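Setting Up Plurkura With a Wereo Arm
Part 3: The False Grasp Fault (and how to stop it following you onto the real arm)

By Thaís Cavalcanti
August
4 comments | 36 shares

If you've come straight from Part 2 you should have a Wereo arm that homes properly in Plurkura, a gripper that opens and closes when you tell it to, and a scene with a few things in it to pick up. Good! Now we get to the bit that cost me most of a Friday and one perfectly good set of finger pads.

The fault goes like this. The gripper comes down, closes, and the controller cheerfully reports GRASP OK. The arm lifts. The object stays exactly where it was, or it tips over, or (my favourite) the thing next to it gets dragged halfway across the scene. The log says everything went fine. You run it again and it works, so you shrug and carry on, and then it does it again two hours later.

I ignored it for ages on the theory that it was only the simulator being the simulator. Then I copied the same settings to the real arm at our Nestcombe workshop, and the real arm did precisely the same thing, with a good deal more noise. One finger had jammed against a toolbox, the controller decided that counted as holding something, and the wrist tried to lift with a pad wedged under the lid. I hit the stop, the pad tore, and I had to go and make a cup of tea.

So please do this section before you go anywhere near hardware.

CAUTION: Don't copy a gripper profile from Plurkura to a physical arm until you've finished every step here, including the pull test at the end. If you've already copied one, set it back to the factory profile now and come back.

What's going on

The stock Nestcombe profile (yes, I named the profile after the workshop, sorry, it stuck) decides it has hold of something by watching two things: the fingers have stopped moving, and they've stopped before fully closed. That's it. It never asks what stopped them. A finger that has run into the neighbouring object looks just the same to the controller as a finger pressing on the thing you wanted.

You can get away with this when your objects are well spread out. Put them side by side, so one finger has to slide down into whatever gap there is, and the odds get worse in a hurry.
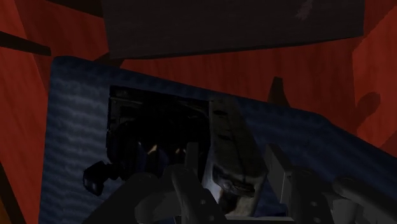
The other half of the problem is the closing force. The stock profile closes at 90 per cent, and at 90 per cent a finger that's caught on something doesn't back off, it shoves. In the simulator that means objects jump about or sink into each other. On a real bench it means broken pads, or a pinched hand if yours happens to be in there. I run everything at 40 now and have yet to find anything in our bins it can't lift.

Before you start

Save a copy of your profile under another name. I call mine something dull like "before_grasp_fix" and I've been glad of it more than once. Close any running episodes too. Plurkura will let you edit a profile while an episode is going, but it keeps using the old values until you restart, and you'll sit there wondering why nothing's changed. Ask me how I know.

Steps

1. Open the profile editor and find the Grasp tab. If the tab is greyed out, you've still got an episode open somewhere.

2. Set Closing Force to 40. Leave Opening Force alone.

3. Turn on Per-Finger Contact. It's off by default. With it on, each pad reports its own contact, along with the name of whatever it's touching.

4. Set Grasp Rule to "Both pads, same body". The menu also offers "Either pad", and that's the stock setting that caused all this grief.

Note: "Both pads, any body" sounds like a reasonable middle ground. It isn't one. If the left pad hits one object and the right pad hits another, the rule is satisfied and you're back where you started.

5. Go to the Limits tab and tick Stop On Single-Pad Contact. When one pad touches and the other hasn't followed within the time you've set, the gripper opens and the arm holds still. It won't retreat by itself. I like that, as I'd sooner have it sit there looking confused than back out along a path I haven't checked.

6. Set Retries to three. After the third go it parks in a hold state and waits for you to clear it by hand. You can set this to unlimited. Please don't.

7. Switch on collision outlines from the View menu and have a good look at each object you're planning to pick. What you're after is whether the outline matches the shape you can see. Imported scans are the worst for this. Plurkura wraps them in a simple hull unless told otherwise, and a hull will happily fill in a handle, a knob, a recess or the gap between two parts. The finger then stops in thin air against a surface that isn't drawn.

8. For any object where the outline is off, select it, choose Rebuild Collision, and pick Delaunay from the list. It takes longer than the default (go and stretch your legs if it's a big scan) but it follows the real shape much more closely.

Note: Do the neighbours as well as the target! I rebuilt only the things I wanted to pick and spent another hour chasing a stop that was coming from the object next door.

9. Check the floor of the scene. If your objects are resting on anything soft or bumpy, like a towel or a mat, Plurkura treats it as rigid unless you've set it up otherwise. Raise the approach height a touch so the fingertips aren't scraping the high spots. A pad dragging on the floor counts as a contact, and step 5 will stop you for it.

10. Save, close, restart Plurkura completely, and load the profile again. The restart matters.

The pull test

This is the part people skip and it's the only bit that tells you whether the thing works.

1. Load your most crowded scene. Turn the speed down to the slowest setting.

2. Run a pick and let it close. Pause as soon as the status changes.

3. Open the contact list. You want to see two pads and one object name, the same name on both lines. If you see two different names and GRASP OK anyway, your profile didn't save. Go back to step 4 in the last section.

4. Un-pause and let it lift just a finger's width, then apply a downward pull using the Nudge tool.

5. If it holds, lower it, open, and go again from a slightly different angle. If it lets go, the status should drop to GRASP LOST straight away. A gripper that has dropped its object and still says GRASP OK is the fault all over again.

6. Now do it wrong on purpose. Shift the approach sideways so one finger lands squarely on top of the neighbour. The arm should stop and the gripper should open. If it carries on pushing, don't go any further, and don't take that profile to hardware.

I did nearly 90 of these before I trusted it, which is overkill, but I was still cranky about the finger pads. Do enough that you've tried every object and a few ugly angles.

Moving to the real arm

CAUTION: Clear the area, keep one hand on the stop button for the whole first session, and keep the other hand out of the gripper's reach. Single-pad stop is a software check. It's there to protect the job, and it's no substitute for the stop button or the fence.

Start with soft, light things. An empty cardboard carton is ideal, as it'll crumple before anything on the gripper does. Watch the pads while it closes and leave the screen alone for a minute; if the two of them don't touch down at nearly the same moment, your approach is off-centre and you'll want to fix that before you tighten anything else.

The real pads don't know the name of what they're touching, obviously. On hardware "same body" falls back to comparing the finger opening with the width you've entered for the object, so measure your objects and type the widths in. If you leave the width blank the check is skipped without any warning. I've asked for that to be changed.

If it's still playing up

GRASP OK with nothing held: check Grasp Rule, then check you restarted.

Stops every single time before touching anything: collision outlines. It's a hull filling in a gap, or the floor.

Stops only on one side: look at the neighbour's outline, then your approach centring.

Object shoots off sideways when the gripper closes: Closing Force has gone back to the stock value. This happens if you load a scene that carries its own profile.

Works in Plurkura, fails on the Wereo: widths. It has been the widths for me every time so far.

Part 4 covers bin walls and what to do when the thing you want is jammed right in the corner.

Comments (4)

marg_in_the_shed
The "both pads, any body" note saved me. I'd picked exactly that one and felt pretty clever about it.

tolly
Does the Delaunay rebuild slow down the episode itself or only the loading? My laptop is not a happy machine.

Thaís Cavalcanti
@tolly mostly loading, but with a lot of scanned objects you'll notice it while running too. Rebuild the ones near the pick and leave the far-off stuff as hulls.

greybeard_fitter
Had the scene-carries-its-own-profile thing bite me this morning. Closing force went back up without a peep. Might be worth moving that warning up near step 2.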